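Keeping track of car parts in a home garage

I used to order parts the lazy way, which meant typing the make of the car and the word "filter" and hoping. After the second wrong oil filter for my old Coppens wagon I changed my habits — mostly because Amber De Graaf at the parts counter in Isby was getting tired of my returns.

These days I write the part number on a strip of masking tape and stick it inside the shed cupboard door, right by the 330 mL bottles of coolant additive. Whenever I pull an old part off, I copy the number from it before it goes in the bin. Grubby numbers come up nicely with a rag and a bit of metho.

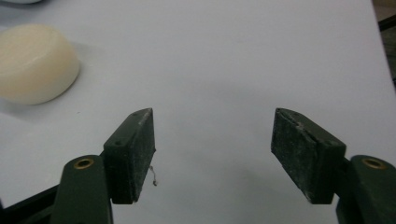
Should I order by the number on the old part or by the rego?
Go with the number on the part if you can read it. A rego lookup gives you the model as it left the factory, and a previous owner may have swapped things since.

I do one big order in October, before the summer driving. Last time it was 8 spark plugs (two cars, four each), wiper blades and a fan belt, and I paid for postage once!

When the box turns up, open it that night and hold each new part against the old one. Check the thread, the seal and the colour of any plugs on the wiring. Keep the packaging until the car's had a decent run, and tape the receipt inside the lid.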